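Home | Syllabus | Notes | Labs | Contact
Week 4 notes: teaching by driving
4 min read

Okay, so last time we grabbed the arm and pushed it through the motion ourselves (kinesthetic teaching, if you want the word for the quiz). This week you're driving from the other side of the desk, and I love this part! You move the controllers, the arms in the simulator follow, and Studetti logs every joint angle along the way.

Our task in the Zelten kitchen set is picking a pepper out of a bowl. Sounds easy, and then you try it. A bowl has sides, so your fingers have to come in over the rim, and the angle you pick there decides most of what happens next. Go slow near the pepper. If you hesitate, the robot learns to hesitate too – I've seen policies that hover forever.

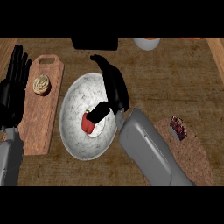
Fig. 2. Right gripper at the red pepper in the marble bowl; left hand off to the side.

Park the arm you don't need and leave it parked. My own first set had 60 demos and I fidgeted with the spare hand in a lot of them, so guess what the policy picked up (yep).

For the lab, each group records 139 demos. Throw out the bad ones before you upload, and vary your approach a little between takes. Reading is the Carhuamaca handout, sections 1 and 2.

Comments (3) | Shares (12)
Previous | Next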